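4. Desarrollo del trabajo: ordenación y plegado de prendas en el dormitorio

El cuarto ensayo del proyecto se dedicó a la ropa acumulada sobre la cama. El objetivo era comparar dos procedimientos de plegado de pantalones – en tercios y en mitades – y medir el volumen que ocupa cada pila en el cajón. El protocolo se tomó de la guía de prácticas de la asignatura, redactada por Aicha Hegazy, con cambios menores en el orden de las fases.

4.1. Superficie de trabajo

Se descartó la mesa del estudio por falta de fondo. La cama admite una prenda extendida en toda su longitud, pero el colchón cede bajo la mano y las costuras se desplazan al alisar. Por ese motivo se plegó sobre una estera de bambú, más firme que la sábana y con rayas finas horizontales que sirven de referencia para alinear la cintura y los bajos.

4.2. Secuencia

Cada pantalón se extiende en horizontal, con los bolsillos planos y las perneras superpuestas. Las prendas ya plegadas se dejan en la parte posterior de la cama y las pendientes de clasificar, en el borde.

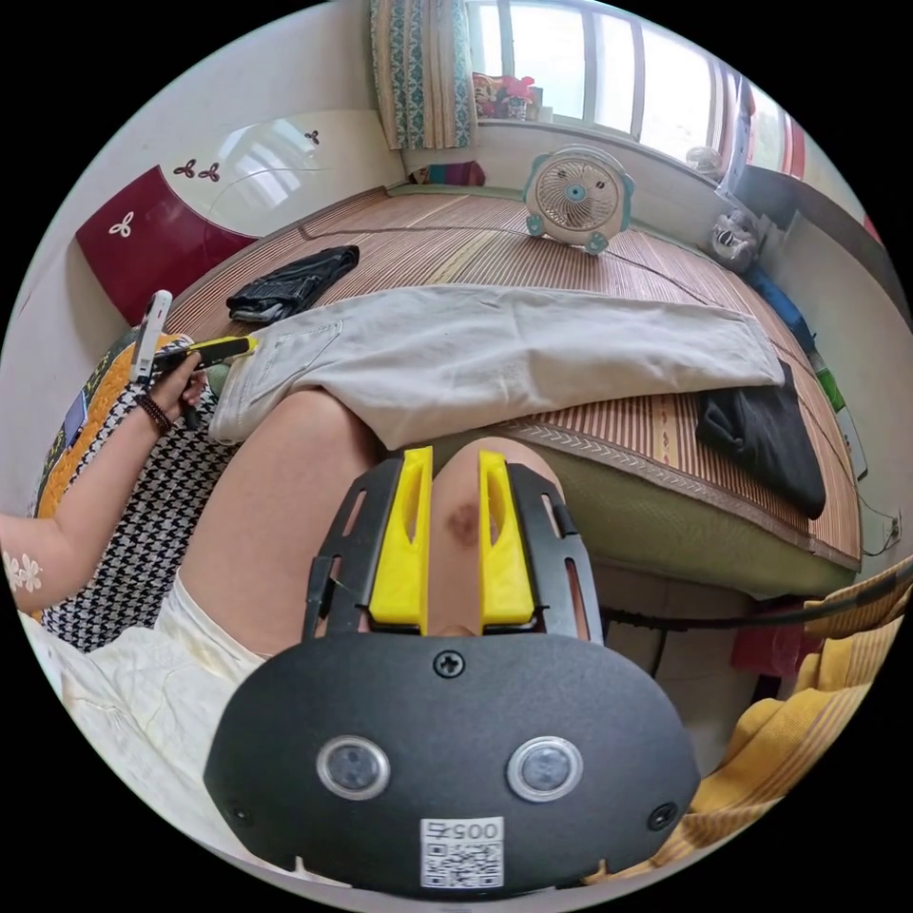

El alisado se realiza desde la cintura hacia los bajos, en una sola pasada. En los tejidos claros y ligeros fue necesario repetirlo, ya que el pliegue central tiende a abrirse. La tela vaquera conserva mejor la forma, aunque genera un canto más grueso y limita la altura de la pila.

4.3. Resultados

Se registraron 192 plegados, repartidos en 8 sesiones. El plegado en tercios dio pilas más estables en vertical; el plegado en mitades resultó más rápido, pero exigió corregir los bordes al guardar. En el cajón de prueba, modelo Ostemis, las pilas de vaqueros rozaban la guía superior a partir de la quinta prenda.

4.4. Limitaciones

Todas las sesiones se hicieron en la misma habitación de la residencia Priltcombe. No se controló la humedad ambiental ni se pesaron las prendas. Los pantalones cortos quedaron fuera del cómputo por no admitir el plegado en tercios. La serie con ropa de invierno está prevista para noviembre, con el mismo cajón y la misma hoja de registro.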